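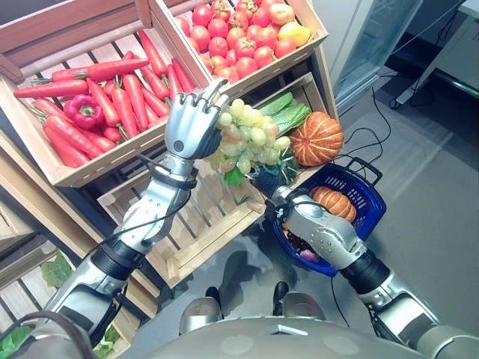 Nimska Produce Handling Set: README and data card
Release of Saturday, October 31, 2020
Maintained by the Drendville site, Badawi project

1. Scope

The set contains head-camera recordings of a humanoid robot moving produce between display crates and a shopping basket. It was recorded under the Senix working rules, revision 3, which are restated here in the parts that affect the data. Users who record additional episodes for merging must follow the same rules. Episodes recorded under revision 2 are not accepted.

2. Contents

Episodes: 3964
Task templates: 12
Maximum episode length: 50 seconds
View: head camera, one stream per episode
Labels: task template, active hand, object class, outcome

Outcome is one of completed, dropped, aborted. Aborted episodes are kept. Do not filter them out before computing success rates.

3. Rules for the work area

3.1 No person enters the reach of either arm while the drives are enabled. Restocking is done with drives disabled and the stop button pressed.

3.2 Both feet must be flat on the floor before an episode starts. The operator checks this in the head view and does not rely on joint readings.

3.3 Cables on the floor are routed clear of the feet. If a cable moves into the stepping area during an episode, the outcome is aborted.

3.4 Cables along the arms are checked for slack at full reach at the start of each session. A loop that can catch on a crate slat must be retied.

4. Rules for handling

4.1 Bunched items such as grapes are supported from below or held at the stem. Squeezing the sides of a bunch is a handling fault and is labeled as one.

4.2 When one hand holds the basket, it stays on the handle until the other hand is clear of the basket rim.
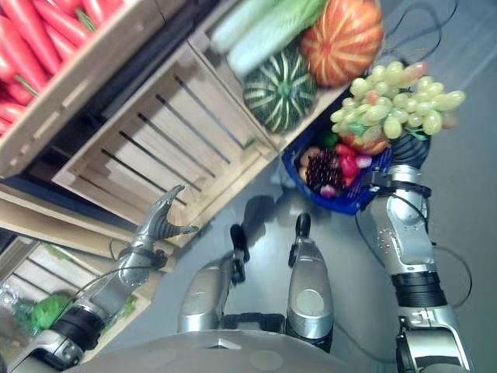 4.3 The free hand is opened fully before it approaches a crate. Closing starts only when the fingers are past the front edge.

4.4 Items may extend above the basket rim. An item that falls during the same episode counts as dropped, including items placed in an earlier step.

4.5 Crates are not pushed, lifted or used as a rest for the arms. Contact with a slat is logged. Repeated contact in one episode ends it.

5. Labeling notes

Left and right always refer to the robot. Object class is assigned by shape and color, so artificial and real produce share the same classes. Small items that the annotator could not identify are labeled "round, other". The head view is often tilted; frames are not rotated or cropped.

6. Known issues

The active hand label is unreliable where an item passes from one hand to the other. A corrected label file is planned for November. Item counts inside the basket are not provided, as lower layers are hidden in most frames.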